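Notebook, April, night shift
Casework: Baumgart shooting, cartridge cases

Started 7:40 pm. Volker Rieger brought the second bag from the Skadum parking lot and signed it over to me. The seal was good, the label was missing the case officer, so I called and wrote it in myself with initials.

17 cases in total, all 9 mm. I cleaned only the ones with soil on the base, with a soft brush and water. Firing pin marks are clear on most of them. Two have a scratch across the primer and I will not use these for comparison.

Test fires: the pistol from the Mekstead apartment, three shots in the water tank. Breech face marks repeat well from shot to shot – better than I expected from such a worn gun. Comparison microscope at 38x, left stage is test fire 2, right stage is item 4. I think it is the same gun, but Helmut Frerichs must look at it without knowing my opinion.
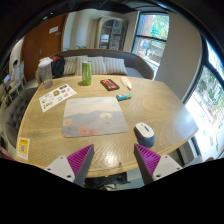 Still open

- Item 9 has a different pin shape. Maybe a second weapon. Ask Volker where exactly it was lying.
- The Tuster software gives a list of up to 100 candidates for each case, and I have checked only the first page.
- The lamp on the right stage is flickering again. Order a new one.
- Detectives want a phone call before the written report. I told them only after the second reading.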